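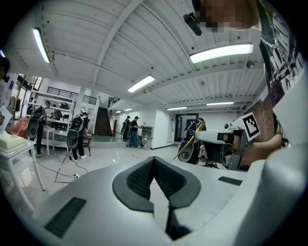 How Do You Teach a Robot to Fold a Towel?

Think back to when you learned to tie your shoes. Somebody probably sat down next to you, made the loops slowly, and let you try. Then they did it again, and again, and maybe the next morning too, when you were late for school and one shoe was still flapping. You needed to see it many times before your fingers got the idea.

Robots need to see things many times too. They need far more times than you did, in fact, and finding all those times is a real job that real people go to work and do.

What is an example?

When people say a robot "learns," they mean that a computer program looks at a big pile of examples and hunts for what they have in common. One example might be a person picking up a cup and setting it on a shelf, from the moment the hand starts to move until the cup is standing by itself. Pick up a different cup and put it on a different shelf, and you have a second example.

Suppose you showed the program only one cup, a red one, always on the left side of the table. It might decide that cups are red and live on the left! Put a blue cup on the right and the poor robot could reach for nothing at all. So the people gathering examples like to mix things up. They use tall cups and short cups, tidy tables and messy ones, bright rooms and dim rooms.

Borrowing a robot's hand

You might guess that the best way to make examples is to use a whole robot. Sometimes people do. But robots can be heavy and slow, and they cost a great deal, and you can't very well carry one up the stairs to somebody's kitchen.

A hand-held gripper is a clever way around that. It is a robot's hand without the rest of the robot. A person holds it, walks up to the thing that needs moving, and works the gripper to pinch and lift. A camera on the gripper records everything from the hand's own point of view, so the robot can later study what its own hand would have seen. Some people also wear a rig on their back, like a school backpack, so the equipment can go wherever they go.

What are the blocky squares for?

Some grippers carry a square with a chunky black-and-white pattern on it. It looks a little like a crossword puzzle that forgot its numbers. The grown-up name for it is a fiducial marker (say it fih-DOO-shul). A computer can spot that pattern in a picture very quickly, and from its size and its slant the computer can work out how far away the square is and which way it is tipped. If the square is fastened to a gripper, the computer knows where the gripper is as well.

A day on the Dillholm project

The Dillholm project collects examples of ordinary household chores. Each person gets a list at the start of the day, and the list might say something like "fold the towel, 12 times." After that might come putting socks in a drawer, or closing the lid of a box. Each turn is supposed to be a little different from the one before, so the towel gets moved, or turned around, or crumpled up first (the crumpling is the popular part).

People work for a while and then take a break, because arms get tired. Try holding a big book out in front of you while you hum a whole song, and you will see why!

A busy day can bring in 200 good examples. That sounds like plenty, but a program may need a great many days like that before it can fold one towel well.

What about mistakes?

Towels slip. Cups tip over. Somebody sneezes in the middle of a very careful fold. Later on, a person watches the recordings and sorts them, and the ones that went badly wrong are put in a separate pile. A small wobble can stay, as long as the person fixed it, because a robot is going to wobble too and ought to know what to do next.

Try it yourself

You will need a friend, a pair of kitchen tongs, and 5 soft things, such as socks or washcloths.

1. Spread the soft things out on a table.
2. Pick each one up with the tongs and drop it in a bowl. No fingers allowed!
3. Have your friend watch closely and write down every way you did it. Did you pinch a corner? Did you grab the middle?
4. Trade places and start over, with everything in a new spot.

Now read your lists to each other. Which way would you want a robot to learn first?

Words to know

Example: one complete try at a job, saved so a computer can learn from it.
Gripper: the part of a robot that holds things.
Fiducial marker: a patterned square that helps a computer tell where something is.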